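Zaid Jaber
Project report, second draft
30/11/2024

# Why does my bread taste different on the weekend? (a sourdough project)

OK so my original topic was going to be yeast in general, and I got as far as the library before I realized that "yeast in general" is about nine hundred books. So I narrowed it down to something I could do in my own kitchen with a jar and a bag of flour: does the temperature you keep a sourdough starter at change how sour the bread tastes?

I picked this because my aunt in Undell has kept the same starter going since before I was born, and when she gave me a spoonful of it in March my bread came out way milder than hers. Same flour, same recipe card (hers, in pencil, with butter stains all over it). Her kitchen is warm all the time because the oven is basically never off. Mine is not.

## What I already knew, and what I had to look up

A starter is flour and water that you let sit until wild yeast and bacteria move in. The yeast makes the gas that lifts the dough. The bacteria make acids, and the acids are where the sour taste comes from. There are two main ones, lactic acid (softer, kind of like yogurt) and acetic acid (sharp, like vinegar).

Where I got confused is that the sources don't agree very well on temperature. One baking book said cooler means more sour. A website said warmer means more sour. I spent a whole evening being annoyed about this and then figured out they were talking about different acids and different stages! One meant the finished dough sitting in the fridge overnight, and the other meant the starter itself. I really wish people would say which one they mean.

## How I did it

I split my aunt's starter into 3 jars and fed them all the same way, equal weights of flour and water, every morning before class. I named the jars because I kept mixing them up when they were just numbers:

- **Takura** lived in the fridge
- **Mandness** lived on the counter
- **Sfeir** lived in a cooler with a warm water bottle, which I kept at 28 degrees Celsius as well as I could

The experiment ran for 27 days. I baked with each jar once a week, using the same dough recipe, the same pan and the same oven shelf. For tasting I had 11 people, mostly from my dorm, and they scored each slice for sourness from "can't taste it" to "too much." They didn't know which jar was which. I wrote the name on the bottom of the plate with a marker, so please don't flip the plates if you ever do this with my roommates, one of them did and we had to redo a whole round.

I also bought pH strips, which change color depending on how acidic something is. They work great on vinegar. On thick gray flour paste they are a pain, and you end up squinting at a strip with goop on it, trying to decide if it's more yellow or more green.

## What happened

Sfeir was the wild one. It rose fast, fell fast, and by evening it smelled like plain yogurt with a bit of apple. Mandness was steady and boring, and made the prettiest loaves by far. Takura hardly moved, and the first loaf I made from it was a brick (my fault, I used it straight from the fridge and didn't let it wake up first).

The tasters put the Sfeir bread as the most sour in every round except the second one. In the second round Takura won, and people used words like "sharp" and "pickle." That fits with the acetic acid thing from my reading, but one round is one round and I'm not going to make a big deal of it. 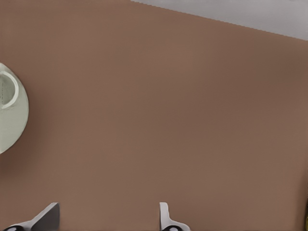
The pH strips mostly backed up the tasters, with Sfeir lowest, but the gap between the other two jars was too small for me to trust my own eyes on it.

## Stuff I'd change

First, a real pH meter. I'd also like to borrow a proper proofing box, because refilling a water bottle at six in the morning gets old and I overslept a couple of times, so Sfeir had some chilly mornings I can't really account for in the results.

The other problem is feeding. A warm starter eats faster, so it was probably hungry for half the day while the cold one still had plenty left. That means I might have been testing hunger as much as temperature! My teacher pointed this out when I handed in the first draft, and I think she's right. Next time I'd feed each jar when it peaks and write down the times.

I drove a Sfeir loaf over to my aunt. She ate two slices and told me it needed more salt.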